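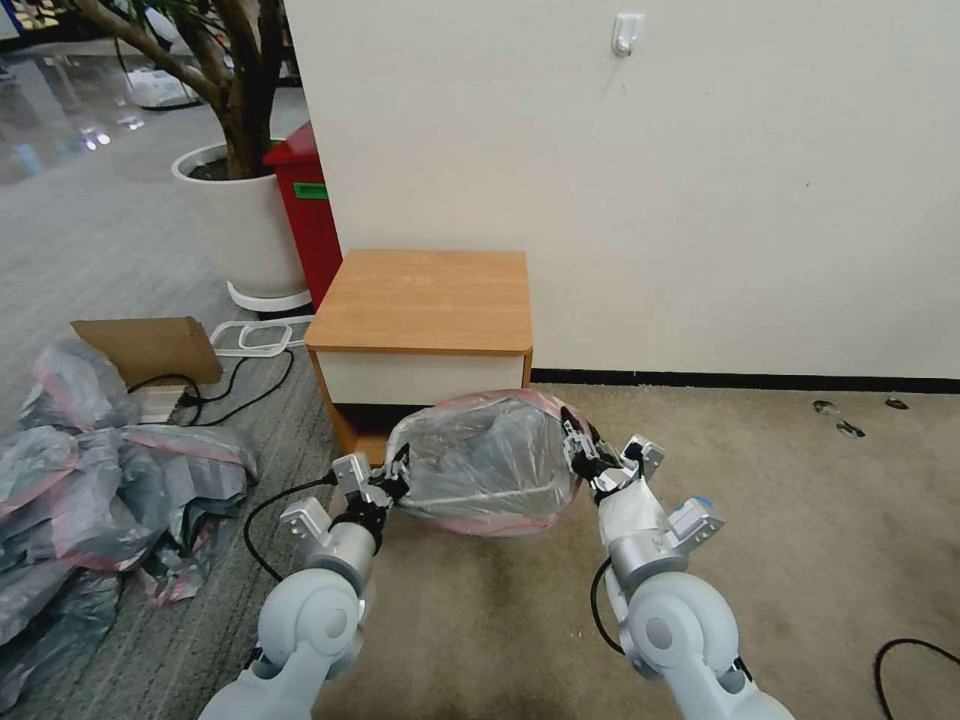 Monunside opens its Brokimby site to outside visitors twice a year. I went to the February session with Hường Tạ, who manages linen and room supplies for a group of small hotels and had questions about cost per room. Mine were narrower. I wanted to know which parts of a room reset a two-armed machine can do today without a person stepping in, and how long it takes over each.

Getting in and getting started

The site is a converted office floor on the edge of a retail park. Visitor parking is on the north side and is not signed from the road. We signed in at 9:30, left our bags in a locker, and were given a one-page safety sheet with a floor plan on the back. The plan was out of date. Two of the stations marked on it had been merged and the kitchen station had moved next to the stairs.

Arwel Gape leads the manipulation group and took us around. He began with a short talk on the two software stacks the company is comparing, called Avo and Ham. Avo plans each grasp separately and checks it before closing the gripper. Ham is trained end to end on recorded demonstrations and does not produce an explicit plan. Both run on the same arms with the same two-finger grippers, so differences in the results come from the software. He gave no figures for either during the talk. He preferred that we take our own, and handed us each a clipboard.

The laundry folding station was down for a gearbox change. The kitchen station was running, but only on a dish rack task that Monunside has already published video of, and we stayed there a few minutes. Most of the morning went to the bedside station, where the work involves a small nightstand with a drawer, an open compartment under it, and the things that people keep in or near one.

Soft goods

Rigid objects were not the interesting part. Mugs, boxes and bottles have been within reach of this kind of hardware for years, provided the lighting is reasonable. Soft goods change shape when they are gripped, and the shape they change to depends on how full they are.

A fabric basket is a fair test. Its walls give way under load, so a gripper that presses on the rim from outside moves the rim and leaves the base where it was. The demonstrators get past this by reaching inside. One gripper goes down into the basket and takes hold of the wall from there, and the other stays low at the front for when the base needs a push. A hotel attendant would use one hand and a foot.

Plastic film was worse. Film reflects the overhead lights, it slides, and where it is transparent the depth estimate tends to land on whatever is behind it. Gape said that Avo rejects a large share of its own grasp candidates on wrapped items, and we watched it hesitate in a way that fits. Ham closes sooner. It also drops more. With a wrapped bundle the method that held up best was a symmetrical one, a gripper on each side pinching a fold of the film, and a slow lift of a few inches. Hường asked what happens if the film tears. The answer was that the arm cannot tell. There is no tactile sensing in the fingers, and a tear shows up only as a change in motor current if it shows up at all. 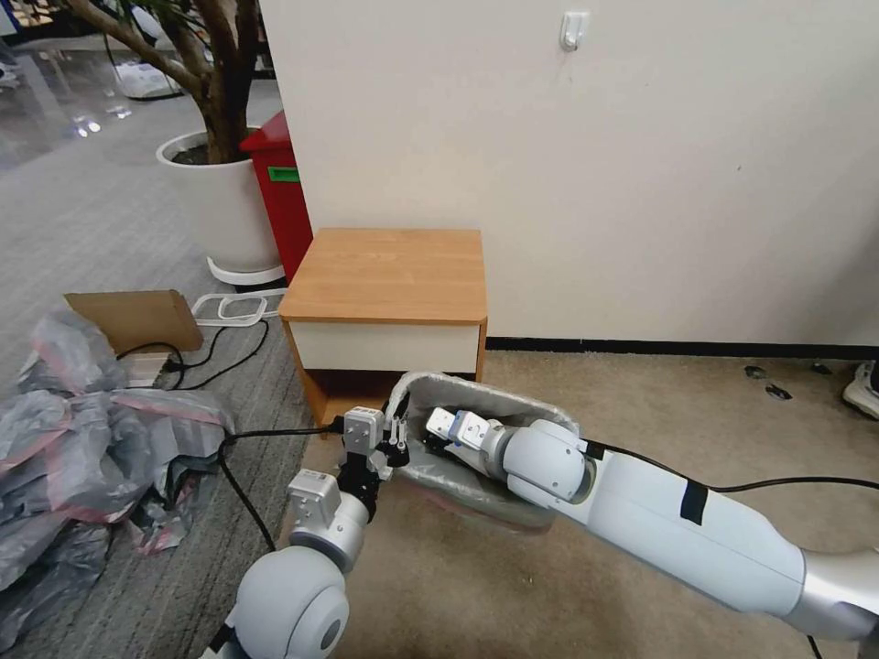
Timing

We logged 11 attempts at the bedside station between us. The task was the same each time: take the container from in front of the nightstand, seat it in the lower compartment, and withdraw both arms without touching the drawer. Containers were changed between attempts. I counted an attempt as complete only if no operator intervened.

Four were complete. The quickest of those took 68 seconds from first motion to both arms clear. I timed Hường doing the same job with the same container and she was finished before I had looked back down at the watch, so there is no useful figure for the comparison.

The failures fell into two groups. In most, the container caught on the edge of the opening and the software kept pushing until the operator stopped it. In the others, one arm moved into the path of the other and both halted. The second kind is safe but it leaves the job half done with a container in the air, and recovery is manual. The longest recovery we saw took 11 minutes, most of it spent restarting the right arm.

Gape was open about the first group. The stack has no good estimate of contact force at the container edge, and a container that is slightly out of square looks the same to it as one that is correctly aligned. A force sensor at the wrist is on the list. He would not give a date.

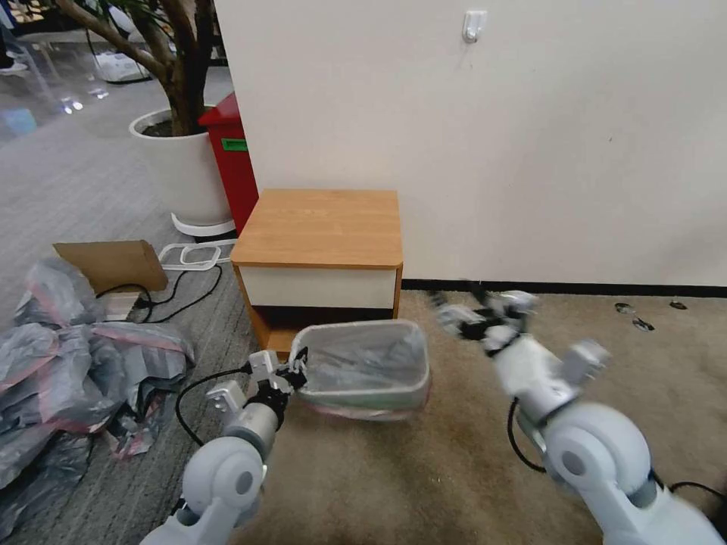 Emptying a wastebasket was the chore Hường had come to see, because it happens in every room every day and is disliked by staff. It is also several jobs that look like one. The old liner has to come off, a new one has to be opened, seated and folded over, and the basket has to go back. Grasping the basket is the easy part: one gripper clamps the near rim and the other stays free. The trouble is that the rim is also where the liner is. With a clear bag folded over the edge, the fingers close on plastic and film together, and when they open again there is no guarantee the film stays put. The basket tilts as well when it is held at a single point, so anything inside shifts toward the low side. For an empty basket that costs nothing. For one with a coffee cup in it I would want a second contact point.

Opening a new liner was not on the program. I asked whether it had been tried, and Gape said it had, with poor results: separating two layers of thin film calls for a rubbing motion that parallel fingers do not make. At present a person opens the bag.

Floor conditions

Some notes for anyone planning a trial on their own premises. The bedside station sits where a gray carpet meets a beige one, and the nightstand stands close to the join. A basket pushed along the floor can behave differently on each side of a join like that, and our hotels have plenty of them. Ask for attempts on both surfaces. Cables on the floor are another matter. A bench setup can live with them but a guest room cannot, and Monunside had no battery version to show us.

Small debris is ignored. Neither stack has a class for scraps on the carpet, and a vacuum pass is treated as somebody else's product.

Costs and next steps

No price was quoted. Leasing terms are available on request to sites that will accept an on-site operator, and with an operator present the labor saving for a room reset is negative at the speeds we recorded. Hường has asked for a second visit once the wrist sensor is fitted, limited to the basket task and using containers from her own stock room. I have asked for the joint current logs from our session. Lunch was sandwiches in the ground floor meeting room, and the coffee machine there is coin operated.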